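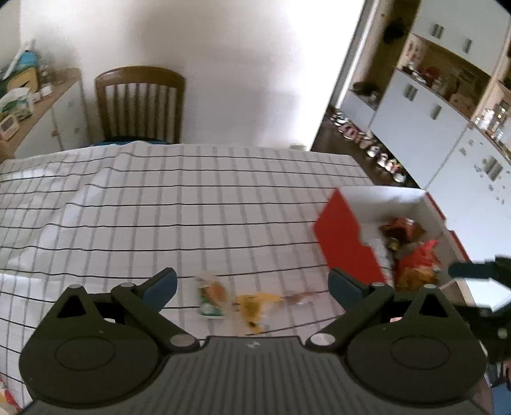
What goes in the bottom of a snack box?

Anything flat, dull or crushproof. Packets, wrapped sweets, thin bars. Buns and anything soft go in last, on top or stood up at a side where they've got some room.

Right, snack boxes. We do a lot of these at our end of Trudesby, for people away at college mostly, and for anyone laid up. Notes as they come, no particular order.

Box first. Reuse a cardboard one. Ours came from a Skorndale order, still going after 2 trips there and back. Check the bottom seam, tape it even if it looks fine. Tape the inside as well if tins are going in (try not to send tins).

Open all the flaps right out before you start. Fold them back hard along the crease. A flap that keeps springing up will drive you mad and knock things over.

Work on the dining table, cloth on. Tip everything out beside the box and have a look at it before anything goes in. You'll spot the doubles. You'll also spot the thing that's out of date, there is always one.

Small wrapped things wander. They go down the corners and get found in June. Either put them all in one bag or fill along one side first and work accross.

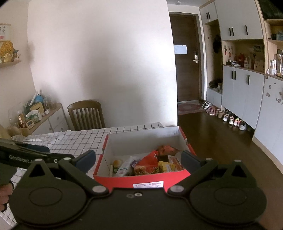 Then the far side, then the middle. Keep the box turned the same way the whole time, low side towards you if it has one, saves leaning over.

Crinkly packets: don't squeeze the air out. It's padding. Crisps especially. Lay them at a slant if they won't go flat, they settle.

Chocolate. Not in August. Just don't. Any other month, middle of the box, away from the sides.

Strong smells, so anything garlicky, soap, teabags with flavour in them: double bag. I once put lavender soap in with shortbread. Horrible. MacPherson's do little zip bags in the market, decent ones, the cheap ones split at the corner.

Filling gaps: tea towel, clean socks, paper bags scrunched up. Socks best as they get used. Newspaper leaves ink on white card and on fingers.

Weigh it BEFORE you tape it up. Kitchen scales, box on an upturned bowl so you can see the numbers. My last one was 824 g with the lid down, and taking out one jar of jam made all the difference at the counter. The empty box was 138 g by itself, so worth knowing that too.

Old labels. Peel off or cover completely, black pen over any barcode. Hairdryer loosens the glue, twenty seconds or so. If the red comes away with it, stick the new label over the bare patch and forget it.

Slip of paper inside with the address on, in case the outside one gets wet. Put it in near the top.

Crumbs in the cloth after: gather up the corners, shake outside, not over the sink. Creases from the cupboard drop out if you flick it with water and leave it overnight. The Candinent spray does the same job but costs more than water.

More on tins and jars when Ive got a minute.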